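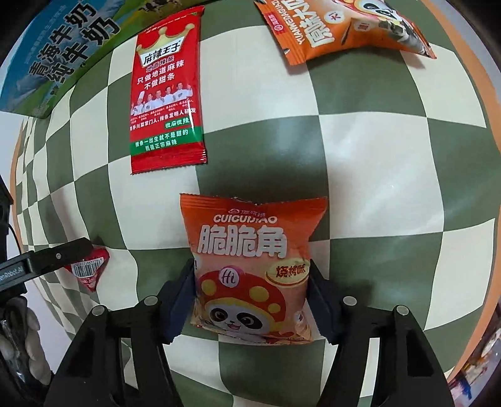 the table cloth, green and cream checks

How to get rid of sticky feeling on wipe clean tablecloth?

Posted by jedeck50

Bought a wipeable tablecloth in June, the shiny coated kind, off the roll. Was great for a few weeks. Now it's tacky all over, worst where people rest their arms. Paper sticks to it, sleeves stick to it. Washing it with dish soap every night and it's WORSE if anything. Also has fold wrinkles that won't lie flat. Do I toss it? Paid 50 for it with the matching napkins so would rather not. No idea what the coating is, label's long gone.

Mirjam Van Hecke
Probably soap buildup. Every night is a lot of soap, and if you don't rinse it dries into a film and the film grabs everything. Had the same thing on mine.

Take it off the table, lay it in the tub. Warm water, not hot. One cup white vinegar to 8 cups water, wipe it over with a soft cloth, leave it five minutes, then rinse both sides really well. Dry with a towel, dont wring it. If it still feels tacky do it again before you give up.

After that just a damp cloth most days. Soap only for grease, and go over it with plain water after.
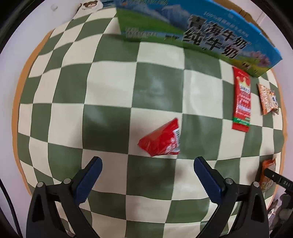
Wrinkles, hang it over a shower rod for a day, or put it face down on the table and use a hair dryer on low from the back. Keep the dryer moving. No iron!! I melted a corner off one that way. And roll it on a cardboard tube when you store it, folding is what makes the creases.

One more thing, if it's sticky on the UNDERSIDE too then check the table. Fresh varnish and vinyl don't get along, you want a felt pad in between.

tornero1359
just buy a new one they all go like that

Benulex
Agree with the vinegar but try a corner first, some cheap ones go dull. If two washes do nothing its the plastic itself breaking down and no cleaner will fix that. Sun does it, so does rubbing alcohol. Did you use sanitizer spray on it at all? I did for months, ruined mine. Baby powder helped for maybe a day.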